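Trukwood butcher-block worktop oil, 510 ml tin — 4 stars

Bought this in March for a thick butcher-block bench top, end grain showing along the front edge. Previous stuff was Irari, fine but went sticky. Wanted something that dries overnight and doesn't stink the place out.

Lid first. Awful. Needed a screwdriver and bent it getting in, so now it never quite shuts. Why not a screw cap. 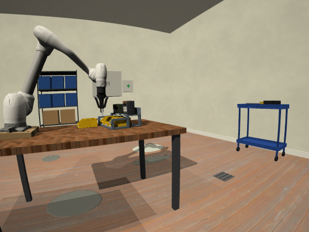
Oil itself is good. Thin, goes a long way, one tin did three coats with a bit left over. Label says wait 4 hours between coats, I'd say longer if the room's cold. Second coat was still tacky at teatime so left it til morning. Wipe off the extra after almost 30 minutes or you get shiny patches — ask me how I know.

Smell is mild, a bit like nuts. Gone by next day with a window open. 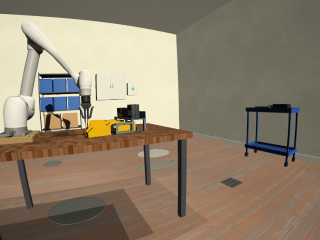
Colour comes up warmer than the tin suggests, the reddish strips especially. I like it, Leopoldo doesn't, says it looks orange. He'd have used the Dursun hard wax, but thats double the price and a pain to patch.

Water beads nicely still. Coffee ring left overnight wiped off. Hot mug did leave a faint mark, went away with a rub of oil on a rag. 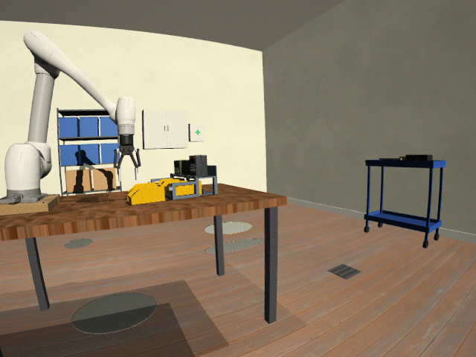 Delivery took 14 days, wich is too long for a tin of oil. Box was dented, tin ok. Emailed them, got a reply from Zyanya Cuautle same afternoon, very polite, postage refunded.

Lost a star for lid and delivery. Would buy again, probably the bigger tin.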